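The Jorkex build: questions I keep getting

Since I put the first write-up online my inbox has filled up with the same handful of questions, so I've gathered them here. I'll add more as they come in. If you've got one I haven't covered, the contact form is still at the bottom of the site and I do read everything (eventually!).

What is Jorkex?

It's my home-built arm for doing small household jobs on a table, mostly ones with cloth in them. One arm, one gripper, one very patient owner. It started as a spare-room project and then moved to Thampi, the shared workshop near me, when I got fed up with sweeping sawdust off the bed.

Why cloth? Isn't that the hard bit?

Yes, and that's why I like it. A block stays the shape it was when you picked it up. A towel doesn't. It sags, it folds over on itself, it catches on things, and the corner you wanted ends up underneath. I spent a whole winter stacking cubes and got very bored with it, and cloth cheered me right up.

What do you put on the table?

Brown paper first, a big sheet of it, laid flat over the white top. The bare table gave me awful glare, and the software was forever finding "objects" that were only reflections. Paper fixed most of that for the price of a roll. It creases after a while and the corners start to lift, so I swap it when it annoys me.

On top of that goes whatever the job needs. For the towel work I've got a couple of upright wooden dowels to hang it from and a shallow white tray.

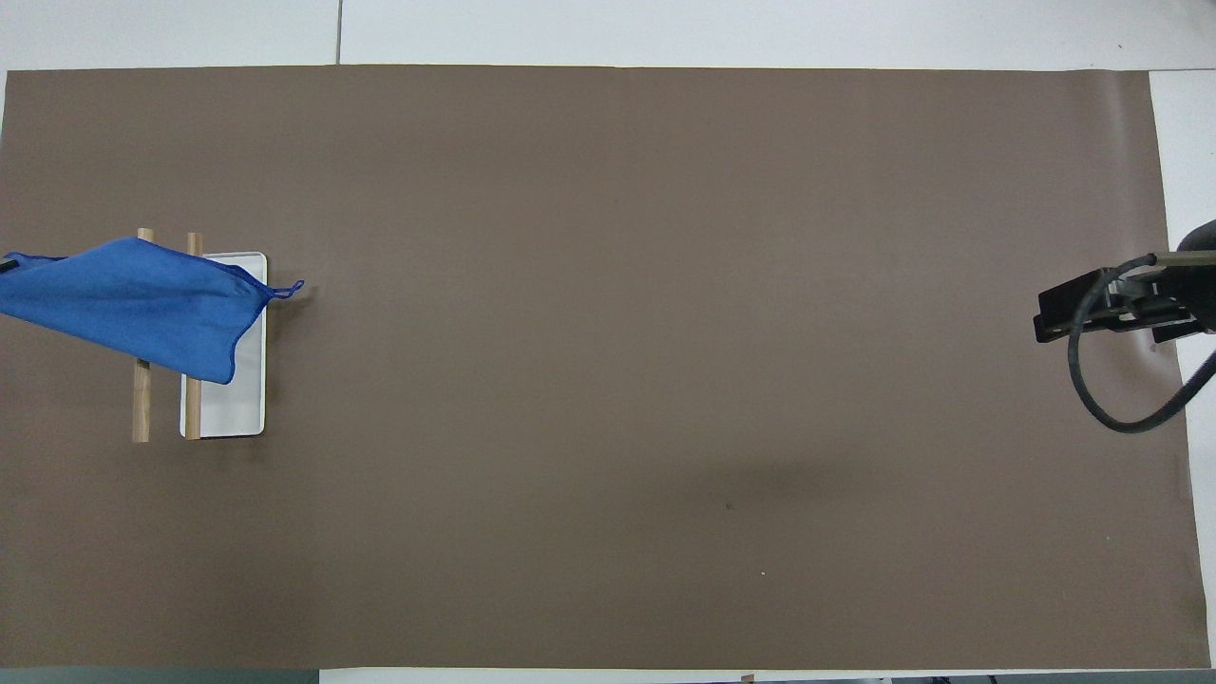 I do try to keep the middle of the table clear so the arm has room to come across without clouting anything. My early layouts had everything bunched together and I lost a mug that way.

Does the colour of the towel matter?

More than I'd like. Bright blue is my favourite because it stands out so well against the brown. I tried a beige flannel once and the poor thing might as well have been invisible. If you're starting out, buy something garish, and get one with a hanging loop if you can, as it gives you a nice definite thing to aim for.

What software does it run?

Grokel, which I wrote myself and which is a mess. It does the planning and talks to the motors. I also use a little tool called Stesia for keeping my notes and recordings in order, written by somebody else at the workshop and much tidier than mine.

How long did it take to build?

The arm itself took 17 weekends, and I'd say a good chunk of that was waiting for parts or redoing wiring I'd rushed. The gripper has been rebuilt 3 times. The first version had fingers that flexed, the second was so heavy the wrist drooped, and I'm fairly happy with the one on there now.

What about that cable?

Everybody asks! I leave a generous loop in it. I used to tie everything down neatly along the arm, and it looked lovely, and then the wrist turned further than I'd allowed for and yanked the connector clean out. A bit of slack looks scruffy but I haven't had to resolder anything since.

Is it safe to have in a shared workshop?

I run it slowly, I keep a hand near the stop button, and I never leave it switched on while I go and make tea. Those are my own rules and I'd have them at home too. Please don't skip the stop button on yours. It's a cheap part and an easy afternoon.

Can I have the plans?

Soon, I hope. The drawings for the base are done and the wrist ones are half done. I'm aiming to put the lot up in April, along with a parts list and the bits of Grokel I'm not embarrassed by.

Will you build one for me?

Sorry, no. I've barely got time to look after this one, but I'm always glad to look at photos of yours and guess at what's gone wrong.

Last updated Saturday, February 26, 2022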